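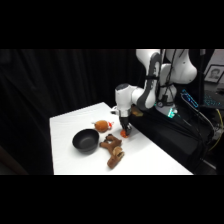

A white robotic arm over a white tabletop.

14th January

Pustville Library to extend opening hours

Pustville Library will open until 9 pm on weekdays following a review of how residents use the building. The new hours take effect at the start of next month and will apply to the main reading room, the study desks and the local history collection.

The review, which began in October, invited comments from library members and from people living in the Rathjen and Ruvance districts. A total of 139 written replies were received. Many came from shift workers and from students who asked for a quiet place to work in the evening. Others requested a later return time for borrowed books.

The children's library will keep its present hours. Saturday opening is also unchanged - the doors will open at 10 am as before.

Parking in Tikano Street will be free for library users after 6 pm. Bicycle stands remain available at the side entrance, and the bus stop opposite is served throughout the evening.

Members do not need to renew their cards in order to use the library at the later times. Printed copies of the new timetable may be collected from the front desk, and a large-print version can be supplied on request.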